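2018-04-27

Up at 6, no reason. Coffee, toast, stood in the big room in my socks and looked at it all. Had promised myself the white cabinet would be done before the weekend. It's Friday. Not done.

Started with the stuff on top, which was a mistake as it all just went on the floor. Found the Prandex warranty card, the one I turned the place over for in December. Found two bike keys and no bike lock. Found a letter from Sumathi Salian that I never answered, and sat down on the step and read it, twice, and then it was twenty to eight and I hadn't touched the cabinet itself.

Rule for today, write it down so I stick to it: everything has a pile. Keep, give to Thư, dump. No fourth pile. (By nine there was a fourth pile.)

Black plastic went down early, that part went well. Should of bought the heavier one, this kind slides if you step on it wrong and holds every crease it came with. But it was the last roll and Berwyn needed the car back. Covers the bit of floor I care about. Will do for the painting too if the painting ever happens.

Berwyn Lewis called while I was on my knees. Wants the folding chairs for Sunday. I said yes before remembering I lent them to Hưng in the winter and have not seen them since. Have to call Hưng. Did not call Hưng.

The sheet situation. I own far too many and not one complete set. Flat white, flat white, fitted with a tear at the corner, the good white one Mom gave us that I'm scared to use. Tried folding the fitted one the way Sumathi showed me, corners tucked in corners, and got a lump. Did it again. Bigger lump. Shoved it in the bag for Thư, she cuts them up for drop cloths and doesn't care about lumps.

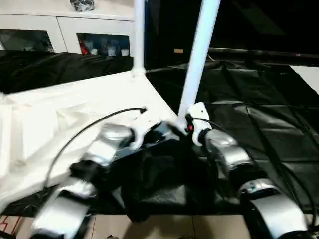
The black fabric is another story. Bought 5 yards at the Pudbridge sale for curtains, then measured the window properly and it was never going to reach. Too nice to cut up, too heavy for the cabinet shelves, so it lives wherever I last put it down. Today that's the floor. Shook it out on the back step and got lint in my mouth. Quang says put it on Nyarko, someone will take it for 57 dollars by tonight. I said who pays 57 for leftover curtain. He said try it. So will try it. Need a picture with it folded nice, so it has to get ironed, so it wont be tonight.

Lunch standing up. Cold noodles, the last of the pickles.

Back at it by one. The compartments are the worst part of that cabinet, deep and dark, things go to the back and stay there for years. I want a basket in each so I can pull the whole lot forward and look in. Measured, wrote the numbers on my hand, washed up after lunch, numbers gone. Measured again and wrote them here on the inside cover like a grownup.

Thought about doors. Quang Phùng is for doors, he hates seeing stuff. I'm against, if I can't see it I buy another one - see the tape, we own 4 rolls of the same tape. We went back and forth by text for half an hour, which was half an hour neither of us was carrying anything. No decision. Leaning baskets, no doors, and he can look at the other wall.

Thư Tăng came by at three for her bags. Took the torn sheet, the lump, a lamp I'd put in keep (she asked so sweetly), and stayed for tea. Her mother is better, eating again, complaining about the hospital food, so that's a good sign. Her brother is moving in with them for a while. She is tired and won't say so. I gave her the pickle jar for the bottle return and then felt stupid, like here, have my trash. She laughed though. Must have her over for a real dinner, week after next, tell Quang.

After she left I lost all my steam. Wiped the top of the cabinet. Wiped it again. Vacuumed the part of the rug you can get to. The Hultureck is making that whine again, smells a bit of hot dust when it's been going for a while, filter probably, I'll wash it tomorow and leave it on the sill. If the filter isn't it I'm not paying for another repair, it can go in dump.

Quang home late, wet through, in a mood over the buses. Walked in, looked round the room, said "so you've started." Started! I let it go. He made eggs. Good eggs, to be fair, with the green onions that needed using. He rubbed my shoulder while the pan heated and asked about Thư's mother, so he's forgiven.

Still to do -
Call Hưng Lã re chairs, before nine tomorrow or Berwyn will be on the phone again
Iron the black fabric, then list it
Baskets, numbers on inside cover
Answer Sumathi. A proper letter, not a card. She wrote two full pages and asked me about the garden, and I've kept her waiting all this time
Filter
Trash out Sunday night, the dump pile wont all fit so half this week, half next

My knees hurt. Found a splinter in my thumb just now from who knows where, got most of it out with the tweezers. Window's open and it's still raining a little. Going up.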